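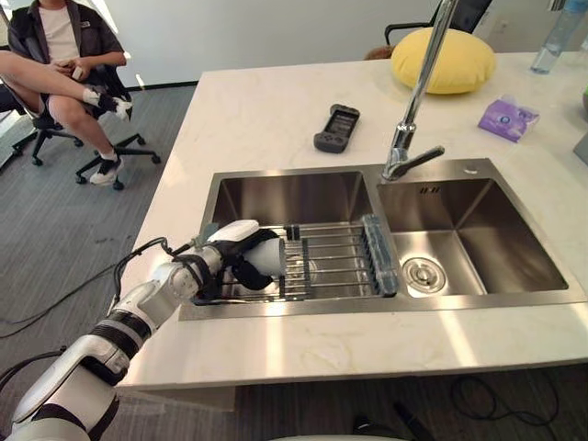 Roos Kramer asked if the planner still needs a depth map for clear glass. For now yes, but we replaced the old filter in March.

Projects > Skarnbridge > Gallery

These pages show our grasp planning software at work in the kitchen. It proposes 22 grasps per object – the first six go to the collision checker.

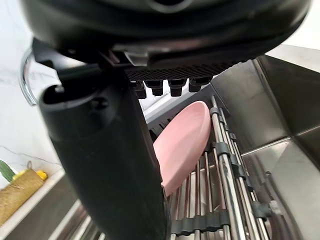
Wrist view, pink piece on the rack rods.

Thin rods gave false edges, so Khang Lưu rewrote the segmentation step.
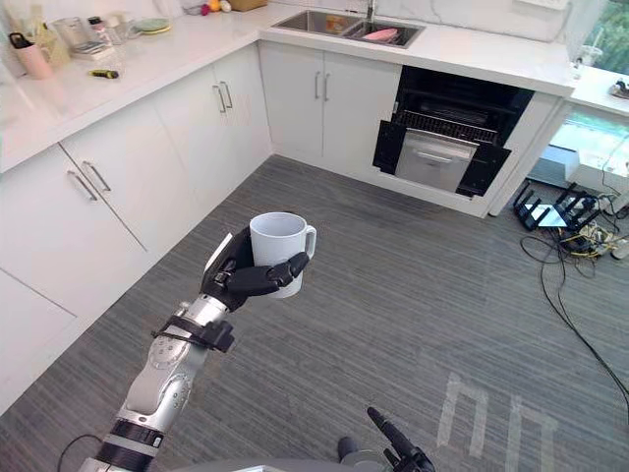
The controller now limits finger force separately for each joint.

Gallery | Code | Notes | Contact

Comments
Khoa Phí: Is the checker open?
Chiến Vi: Not yet – we clean the code first.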